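Moving your things into storage: common questions

By Edvin Hellström
January

These are the questions we get most often at the Nygård and Sellmont stores, on the phone and at the desk. Trikham works the same way except where it says so. If your question is missing, ring the desk between 9am and 5pm and ask.

How do I work out what size room I need?

Make a list of the large items first: beds, sofas, wardrobes, tables, white goods. Leave the boxes until last, as they fill the gaps. A one-bedroom flat without much furniture usually goes into one of our small rooms. A family house needs a large room, and sometimes a large and a small together.

Our rooms are high enough to stack to well above head height, so think about how tall your pile can be as well as how much floor it takes. Sofas can stand on end if they are wrapped. Mattresses should stand on their long side, and they keep their shape better if something flat is holding them up.

If you book a room and it turns out too big, you can swap to a smaller one at any time, provided one is free. The new rate starts on the day you move across. There is no charge for swapping.

What is the shortest time I can store for?

Two weeks. After that you pay by the day, billed every four weeks. There is no longest time. Our oldest customer at Nygård has had the same room since the building opened.

Do I have to pay a deposit?

Yes, £20 for a small room or a locker. For larger rooms the deposit is one week's rent. You get it back when you leave, as long as the room is empty and swept and your account is paid up. It goes back to the card you paid with and normally takes three to five working days.

Is insurance included?

No. Everything stored with us has to be insured, either through us or through your own policy. Our basic cover is for goods worth up to £1,000. The next step up is £3,000, and above that we can give you a price at the desk.

Some home insurance policies cover goods in storage and a lot of them don't. If you want to use your own, bring a letter or email from the insurer which says that goods in self storage are covered and gives the address of the store. A copy of the policy booklet on its own is not enough. We ask for a new letter each year.

Work out what it would cost to replace your things new, and insure for that amount. If you insure for half of what your goods are worth, the insurer may pay only half of any claim, including a small one.

What should I pack things in?

Whatever is strong, clean and dry. Cardboard boxes are cheap and stack well if they are all the same size. Double-walled ones are worth the extra for books, crockery and tools. Supermarket boxes with cut-outs in the bottom will sag within weeks if anything is put on top of them.

Plastic bins and baskets are good for things you will be taking in and out. They wipe clean and the handles save your fingers. Open baskets with slots in the sides let air through, so they suit shoes, garden gloves, dog towels and sports kit. They do not keep dust out. For bedding, curtains and clothes you want a closed bin with a lid that clips down.

Before you put anything in a plastic bin, make sure the contents are fully dry. A sealed lid keeps damp in as well as out, and a slightly wet tent will be spoiled by spring.
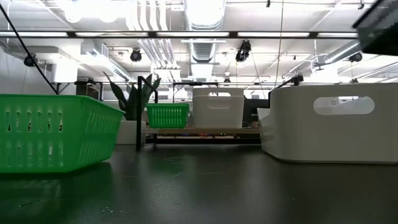
Slotted green basket and white bin with a cut-out handle.

Can I buy boxes from you?

Yes. All three stores sell boxes, tape, bubble wrap, mattress bags and padlocks. We take back unused boxes that are still flat, with the receipt, and refund them in full. We can't take back tape or opened packs of anything.

There is usually a pile of used boxes by the loading door at Sellmont. Help yourself. Check the bottoms before you fill them.

How heavy should a box be?

No more than 20 kilos, and less if someone else will be lifting it. Put books in small boxes. If you only have large ones, fill the bottom third with books and the rest with cushions or clothes. Boxes should be full to the top, as a half-empty box collapses when another is put on it. Screwed-up paper will fill the space.

How should I label things?

Write on the side, never only on the lid. Once the boxes are stacked you won't see the lids. Put the room it came from and two or three words on what is inside: "kitchen, baking tins" will help you a year from now and "misc" will not.

Some people number every box and keep a list at home. It takes longer, but it is the best way if you are going to need particular things back while the rest stays put. It also helps a good deal if you ever have to make an insurance claim. Take the list home with you. We regularly hear from people who have locked it in the room.

Labels stuck to plastic tend to peel off in the cold. Use parcel tape over the top, or tie a luggage label through the handle.

What can't I store?

- Food, apart from unopened tins
- Anything alive, including plants
- Petrol, paraffin, gas bottles, paint thinner and fireworks
- Car batteries and loose lithium batteries
- Tyres, at Trikham only
- Cash, jewellery and passports
- Anything wet, or anything that smells strongly

Lawnmowers and strimmers are fine if the tank has been drained. We do check, and we will ask you to take it away again if there is fuel in it. Camping stoves are fine without the gas.

Emulsion paint can be stored if the tin is sealed and standing in something that will catch a leak. Gloss paint can't.

How do I get a fridge or washing machine ready?

Defrost the fridge at least two days before and dry the inside with a towel. Leave the door slightly open while it is in storage - a folded tea towel taped over the edge will hold it. Store it upright.

For a washing machine, drain the hoses and the filter into a bowl and leave the door ajar. If you still have the transit bolts, fit them. If you don't, the maker can often supply a set, or you can move the machine gently and keep it upright all the way.

Are the rooms heated?

Nygård and Sellmont are kept above freezing all winter but are not warm. Trikham has no heating on the ground floor, and we don't recommend it for pianos, paintings or anything veneered. The upper floor there is all right.

It is dry in all three. Even so, leave a hand's width between your things and the outside wall if you have one, and put a sheet of cardboard or a pallet under anything soft. We have pallets free of charge, so ask at the desk.

When can I get in?

From 6am to 10pm every day at Nygård and Sellmont, using your code. Trikham opens at 7am and closes at 8pm. The desk is staffed on weekdays and on Saturday mornings.

The busiest time is the last few days of any month. If you have a choice, come on a weekday morning. The goods lift at Nygård is serviced on the first Monday of the month and is out of use until lunchtime, so don't book a van for then if your room is upstairs.

Can someone else collect things for me?

Yes, if you have added them to your account. You can do this online or by signing a form at the desk. We won't let anyone in on the strength of a phone call, even if they have the key and know the code. This annoys people now and then, but we are not going to change it.

You can have up to four people on one account. Remember to take them off again.

Do you have trolleys?

Each store has flatbed trolleys and a couple of sack trucks at the loading door. They are free and can't be booked. Please bring them back down when you have finished. Furniture blankets can be borrowed at the desk.

Can you move my things for me?

We don't have our own vans. Zarkby, who have the yard next to Sellmont, do small moves and know all three buildings. You book and pay them direct and they have their own insurance. You are free to use anybody you like, but the loading bay at Nygård won't take anything bigger than a 7.5-tonne lorry.

What should go in last?

Whatever you will want first. Put the things you won't need at the back, keep a narrow path down one side if there is room, and have winter coats, paperwork and tools near the door. Take the legs off tables and tape the bolts in a bag to the underside. Drawers can be used for light things such as linen, but take heavy things out of them before you lift.

What happens if I pay late?

We send a reminder after three days and a second after ten. After that your code stops working until the account is paid. If you know you are going to be late, tell us before the due date and we can usually spread it over two payments.

How do I leave?

Give us two weeks' notice in writing. Email is fine. On the day, empty the room, sweep it, take your padlock off and tell the desk, or leave the door open and text a photo if the desk is closed. You stop paying from that day or from the end of your notice, whichever is later.

Please don't leave unwanted furniture behind. We have to pay to get rid of it and the cost comes out of your deposit. The desk has a list of local charities that collect, though most of them want a week's warning and won't take sofas without the fire label.

Last updated: January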